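Vandden Gripper Trials: Tableware Subset

README, revision of 11/05/2022

Summary

This package holds the recordings and annotations from the tableware part of the Vandden gripper trials. The trials compare two finger sets, Derna and Holanda, on the same arm with the same controller. Cloth and packaging subsets are distributed separately and use a different annotation schema. Do not merge them with this one without reading the notes on contact labels.

Contents

episodes/ one folder per attempt, head view and joint log
calib/ intrinsics, table-to-base transforms, finger offsets
labels/ contact events, outcome codes, operator remarks
splits/ train and test lists, plain text
tools/ loader, replay script, timestamp checker

There are 800 episodes in total. The joint log is written at 25 Hz and the video at 24 frames per second, so the two streams do not line up by index. Use the timestamps. The loader does nearest-neighbor matching by default; linear interpolation of joint values is available with the flag interp=true.

Finger sets

Derna: flat, angular fingers, rigid, no pads. Simple to mount and to model. The offset file is calib/derna.txt.

Holanda: same mounting pattern, with a compliant pad on each inner face. The pads shift the contact point, and the shift depends on closing force. The offset in calib/holanda.txt was measured at the default force only.

Both sets were driven by the Undano controller with identical gains. Closing speed was fixed. Force was limited in software, and the limit is stored in the header of each episode.

Tasks

cutlery_pick: grasp a fork or spoon lying flat and lift it clear of the surface.
cutlery_place: put it down parallel to its neighbor.
bowl_rim: grasp a bowl by the rim.
bowl_unstack: separate the upper bowl from the lower one and set it down beside it.

An attempt ends on release, on a controller stop, or when the operator presses abort. Retries are separate episodes and share a group_id. Keep groups together when making your own splits. The supplied lists already do.

Outcome codes

0 completed
1 dropped after lift
2 no grasp
3 wrong object moved
4 controller stop
5 aborted by operator

Code 3 needs some care. In bowl_unstack it covers every case in which the lower bowl leaves the surface, including those where the pair comes up together and is put back intact. Earlier revisions marked some of these as 0. They have been relabeled, and results computed on the June release should be run again.

Known problems

Steel is a poor target for the depth estimate. The polished inner wall of a bowl returns reflections of the tabletop, and the estimated surface can land well behind the real one. Depth is therefore supplied as raw output with no hole filling.

The Holanda pads were replaced during collection. Episodes before and after the change carry pad_set A or B. We have not separated the effect of wear from the effect of the new pads, and users should not read a trend into it.

Joint six shows an offset on cold start of up to 5 encoder counts. It is logged and left uncorrected.

The wrist cable is not modeled in the collision geometry. Replay in simulation will accept arm poses that would load the cable on hardware — check the wrist range before sending any replayed trajectory to a real arm.
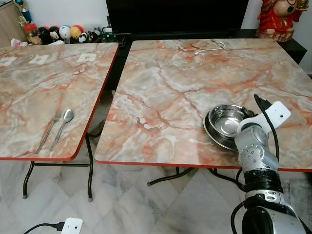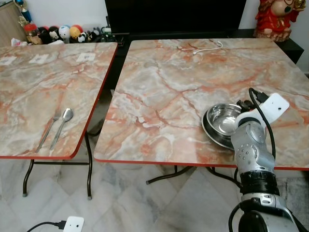
Contact labels are assigned by hand from the head view, with motor current as a second source. The annotator marks the first sample at which a finger touches any object, then names the object. Nested items make the second step harder than the first. With the gripper against the two stacked steel bowls, the view alone may not settle which rim is carrying the load, and the label both is allowed. Use of both is limited to bowl tasks. Where the view and the current trace disagree by more than a few samples, the field contact_conf is set to low and both times are kept.

Table transforms

Each tabletop has its own transform in calib/. The two surfaces are separate planes and should not be fitted as one. If a table was moved between sessions, a new transform was measured and the session header points to it. Cutlery positions are given in the frame of the table the item rests on, bowl positions likewise.

Loading

Run tools/check_time on the package before first use. It reports missing samples and out-of-order stamps. A small number of episodes fail the check and are listed in splits/exclude.txt; the loader skips them unless told otherwise with keep_bad=true.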